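Taton ひとことマグ 220ml

「おはようございます、まだ人間ではありません」。朝いちばんの台所で、こんな一言が湯気の向こうから見えたら、ちょっと肩の力が抜けませんか。Taton のひとことマグは、やる気を出すための立派な格言がどうにも続かなかった、という方にこそ手に取っていただきたい器です(わたしもその一人でして……)。

言葉は全部で91種類。書いているのは Piyumi Munasinghe さんで、家族に言われて悔しかった台詞まで、こっそり混ざっているそうです。新作の14種類は2月に加わりました。皮肉っぽいけれど、あとからじんわり効いてくるものが多いように思います。迷ったら「締切は友だち、ただし遠距離」あたりからどうぞ!

容量:220ml
素材:磁器
電子レンジ:可
食洗機:可
製造:Sendunen
品番:685

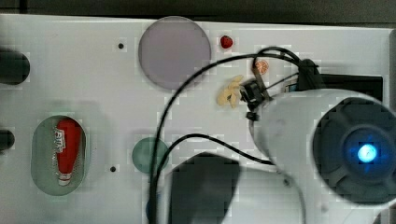 好きな言葉を自分で入れてもらえますか?
一行、二十文字まででしたら承ります。ご注文のときに備考欄へお書きください。文字入れの分、発送まで少し長めにお時間をいただきます。

贈りものには、無地の箱に短いカードを添えてお包みします。カードの言葉も、お好きなものをお選びいただけます。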